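首页 上一章 目录 下一章 附录

搜索本书 请输入关键词

第9章 设备更新与固定资产的后续支出

学习目标

学完本章后，学生应当能够区分资本化支出与费用化支出，说明更换零部件时账面价值的处理方法，并能对更新方案与购置方案作出初步比较。

9.1 引言

固定资产自投入使用之日起，便处于不断损耗之中。损耗既有物质上的，也有技术上的。机床导轨的磨损属于前者；一台仍能正常运转的计算机因无法满足新软件的要求而提前退出使用，则属于后者。会计人员在资产取得时所作的估计，包括使用寿命、预计净残值和折旧方法，都以当时掌握的情况为依据，往后必然要面对修理、改良、更换和报废等一系列事项。这些事项所发生的支出，统称为后续支出。

后续支出的核算，核心问题在于支出应当计入资产成本，还是计入当期损益。判断的依据是固定资产的确认条件：与该支出有关的经济利益很可能流入企业，且支出的成本能够可靠计量。条件同时满足的，予以资本化，并将被替换部分的账面价值扣除；不满足的，在发生时费用化。

这一原则的表述并不复杂，适用时却常有争议。台式工作站是较为典型的例子。处理器、内存和存储装置均可单独拆装，各有市场价格，其使用寿命又往往与整机不同。
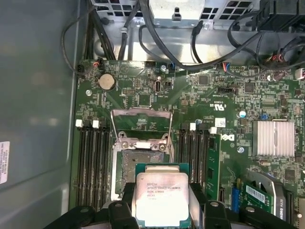

Pushpa Rawat在审阅本章初稿时提出，初学者最容易犯的错误是只看金额大小，以为数额高的支出就应当资本化，数额低的就应当费用化，而忽略了支出的性质。她建议把重要性原则与确认条件分开讲授，先谈性质，再谈金额。编者采纳了这一意见，本章9.2节和9.3节即按此顺序编排。

重要性原则在实务中仍有其位置。多数单位会在内部制度中规定一个金额标准，低于标准的后续支出直接计入当期费用，以减少核算工作量。标准一经确定，各期应当保持一致，不得为调节利润而随意变更。确需变更的，应说明理由，并按规定披露其影响。

9.2 本章案例：Flostgate公司

为便于讨论，本章各节使用同一案例。Flostgate公司从事工程测绘，总部设在Cluduncombe，另在Grerkwood设有一处数据处理部。该部有工作站40台，于同一年度购入，采用年限平均法计提折旧。其中一批设备在使用数年后处理速度明显不足，管理层面临两种选择：一是逐台更换主要部件，延长使用时间；二是整批报废，重新购置。

部门主管Agnes Skinner主张更换部件。她提交的报价单显示，每台更换部件的支出为2,036元，另有拆装与调试费用507元。财务负责人Gillespie McIver对更换本身没有异议，但认为报价单未说明被替换部件的账面价值如何确定，也未说明更换后预计可继续使用多长时间，因此无法据以编制会计分录。

两人的分歧反映了技术部门与财务部门关注重点的差异。技术部门关心设备能否达到工作要求，财务部门则须回答以下问题：

（一）更换后的设备在性能或使用寿命上是否有实质性提高；
（二）被替换部件的原价和累计折旧能否合理分摊；
（三）拆装与调试费用是否属于使资产达到预定可使用状态的必要支出；
（四）更换期间是否需要停止计提折旧。

其中第二项最为困难。整机入账时通常不区分各部件成本，日后更换其中一件，便缺少直接的原始资料。 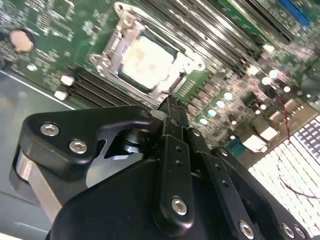

在这种情况下，可以参照购入时同类部件的市场价格占整机价格的比例，对原价进行分摊，再按整机已提折旧的比例计算该部件的累计折旧。如果连购入时的市场价格也无从查考，可以用替换件的现行成本作为参考，并考虑价格变动因素进行调整。无论采用哪种方法，都应将计算过程写入工作底稿，由复核人签字后存档。

至于第三项，拆装与调试费用是否计入资产成本，取决于主支出的处理。主支出资本化的，与之直接相关的必要费用一并资本化；主支出费用化的，相关费用随同计入当期损益。Flostgate公司报价单中的507元，不能脱离前面的2,036元单独判断。

9.3 阅读提示

本章以下各节依次讨论日常修理、更新改造、部件替换和提前报废。学生在阅读前宜复习第8章关于折旧的内容，尤其是估计变更的处理。更新改造完成后，剩余使用寿命、净残值和折旧方法都可能需要重新确定，由此产生的影响采用未来适用法，不追溯调整以前各期。

课堂讨论时，可由一组学生代表Agnes Skinner，另一组代表Gillespie McIver，分别拟写一份不超过一页的意见书。意见书应引用本章的确认条件，并附更换方案下的会计分录。

联系编辑部 版权所有 翻印必究 返回顶部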